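Chapter 4
Talking and Listening: How Small Devices Share a Network

If you have come to this chapter straight from the last one, you may still have sampling rates swimming around in your head, and I would ask you to set them gently aside for a while. We are going to talk about messages: who sends them, who is waiting for them, and what happens when one goes missing on the way.

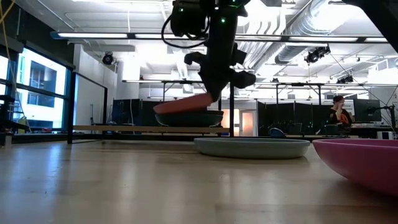 My old teacher, Sarmīte Navickas, liked to begin this subject with the town library in Flurnton, where she had once helped install 114 temperature sensors (a great many for a library, as she cheerfully admitted). Every sensor reported every 20 seconds, and every one of them had been set to start its clock at the same moment. You can probably guess the rest! The network sat idle, then everybody shouted at once, and then it sat idle again.

We will come back to Flurnton in Section 4.3, when we look at random delays and why such a simple trick works so well.

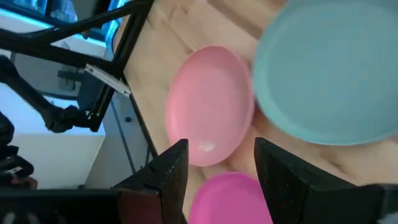
Before that, though, we need a few plain words that we can all agree on. A publisher is any device that sends out a reading. A subscriber is any device or program that has asked to receive it. Between them sits the broker, which keeps the list of who wants what and passes the messages along. One small device may well be a publisher and a subscriber on the same afternoon, and there is nothing odd in that.

4.1 What a Message Contains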